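4. グリッパ比較試験の設定(シミュレータ編)

この章では、Otomden評価キットに含まれるシミュレーション環境で、複数のグリッパを同じ条件で比べる手順を説明します。実機を使う方は先に第3章を済ませてください。第3章を飛ばしてここに来た方は、戻っても誰にも叱られません。

4.1 始める前に

必要なものは次のとおりです。
・Otomden制御ソフト(バージョン2以降)
・グリッパ定義ファイル(比較する台数分)
・試験シーン「Tunau」
・ある程度の忍耐

注意:定義ファイル名に日本語や空白を入れないでください。読み込みは静かに失敗し、画面には「完了」と出ます。この表示の改善は、Ffion Eynonの要望一覧の8番目に載っています。

4.2 グリッパの取り付け

1. シーン「Tunau」を開き、シミュレーションを一時停止します。
2. 「手先」メニューから1台目の定義ファイルを選びます。
3. 「手首オフセット」に、定義ファイルの末尾に書かれた値を入力します。前のグリッパの値が残っていることがあるので、必ず上書きしてください。
4. 「指を全開」を押し、左右の指が同時に動くことを確かめます。片方だけ動く場合は、関節の連動設定が外れています。
5. 一時停止を解除し、アームを机の奥の位置まで移動させます。速度は初期値のままにします。
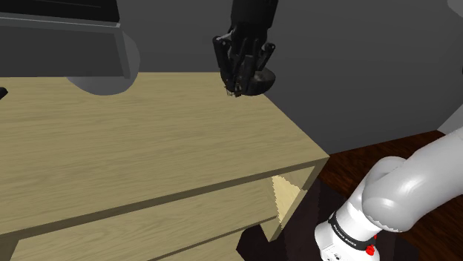

比較のとき、把持力はグリッパごとに調整してよいのですか。

最初の一巡は全機種を同じ設定値で動かし、調整は二巡目からにしてください。先に調整すると、グリッパの性能と調整した人の執念が混ざり、あとから分けられなくなります。二巡目の値は、必ず記録表の備考欄に残します。

4.3 試験の実行

1. 「試験」タブで試行回数を300に設定します。少ない回数でも動きますが、その結果をもとに会議で強気な発言をするのはお勧めしません。
2. 乱数の種を29に固定します。数字に深い意味はありません。Gwilym Probertが最初に打ち込んだ値が、そのまま社内標準になりました。
3. 対象物の初期位置を「小物」に切り替えます。大きな器をつかむ試験は4.5で扱います。
4. 接近方向を「斜め」にします。真上からの接近では、リンク機構の張り出した機種と細身の機種との差がほとんど出ません。
5. 「開始」を押します。

注意:実行中に視点を動かしても結果には影響しませんが、対象物をマウスでつかむと影響します。手を貸したくなる場面は必ず来ます。貸さないでください。

小物の試験で見るべきところは、指先が天板にどこまで寄れるかです。カタログの開き幅が立派でも、指の付け根が太ければ、低い物の脇に入る前に机が相手になります。 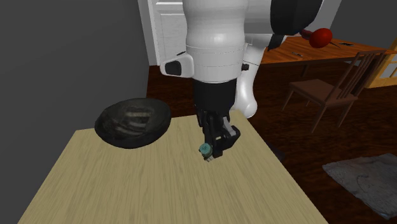
そのため、記録表には成功と失敗のほかに「天板接触」の欄を設けてあります。指先が机に触れたまま把持に成功した試行は、成功に数えたうえで、この欄にも印を付けます。実機なら指先の保護材を削っているところなので、購買担当者には興味深い数字になるはずです。

4.4 結果の読み方

試験が終わると、結果が表形式で書き出されます。成功率だけで順位を付けず、次の項目も確認してください。

・把持までの時間:極端に短い試行は、物体が指をすり抜けて判定だけが成立した疑いがあります。再生機能で確認します。
・再接近の回数:やり直しが多い機種は、器用なのではなく、粘り強いだけかもしれません。
・離した後の位置ずれ:連動リンク式は、開くときに物を横へ払う癖が出やすくなります。

補足:Aníbal Usugaの作った集計用シートは、Chantharasri支社の共有フォルダにあります。列の順番を変えると合計欄がすべてゼロになり、どのグリッパも公平に最下位になります。

4.5 器の試験に切り替える場合

1. 対象物を「器」に変更し、接近方向を「縁」にします。
2. 接触モデルを「標準」から「詳細」に変えます。計算は遅くなります。昼食前に開始するのが通例です。
3. 4.3の手順2以降を、3と4を除いて同じように行います。

設定を戻さずに次の人へ渡すと、小物の試験が縁をつかもうとして延々と空振りします。終了時は「シーンを初期化」を押し、記録表を保存してからソフトを閉じてください。順序を逆にすると、記録表も初期化されます。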